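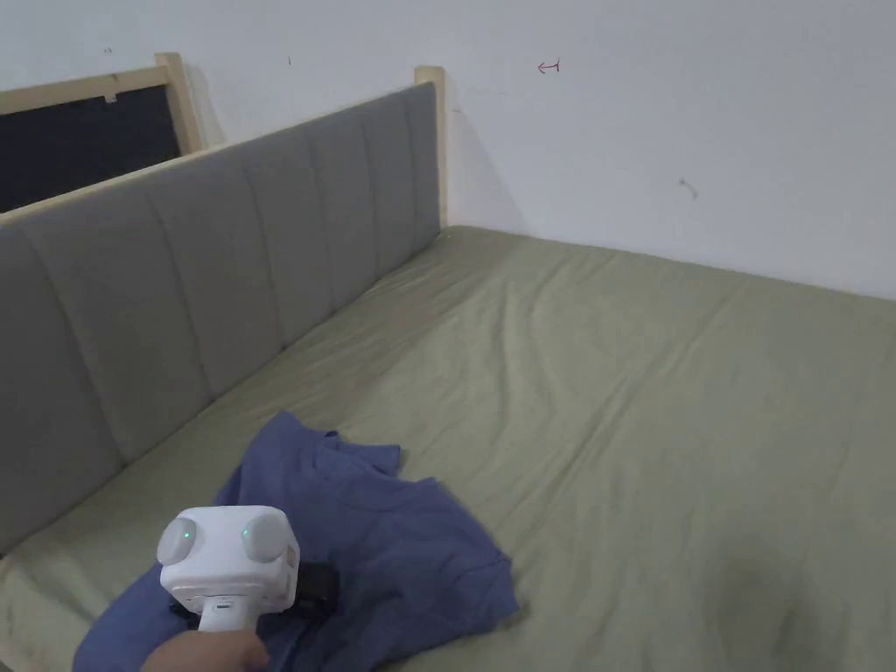
Budgeting hand-held grippers for a laundry folding project

Posted in Equipment and Purchasing

We are planning a demonstration set for garment handling on beds: shirts first, then pillowcases. Target is 1,000 recorded folds by November. I have a quote from Aroter for 7 hand-held grippers, and the lead time on a second order is long. Is 7 a sensible number for four operators, or should part of the money go to spare jaws and straps? Storage and labeling are already covered.

Harpreet Sawatzky

mathlete_kb

Four operators need five grippers. Buy five and put the rest into wear parts. On our last job we did 233 shirt folds before the first jaw pad had to be replaced, and the later ones went at similar intervals. Soft cotton is easy on the pads — zippers and snaps are not. Ask for the pad price separately, as it is often left off the first quote.

Also check the battery arrangement. If the pack is not removable, a unit on charge is a unit out of service, and then seven starts to look right.

lowshelf

just get the cheap ones

Ballthorpe Bench

I agree with five if the packs swap out. Two items missing from your budget:

1. Rejected takes. Plan for about 1,000 extra attempts in the first round. New operators drop sleeves and lose the hem.
2. Fabric variety. A blue T-shirt on a green sheet is one condition. You will want dark on dark and white on white as well, plus a few fitted sheets in different weights. We bought ours used from Lastavwood and the cost was small next to the hardware.

Get the calibration terms in writing before you sign. Mathebula charged us per unit, per visit.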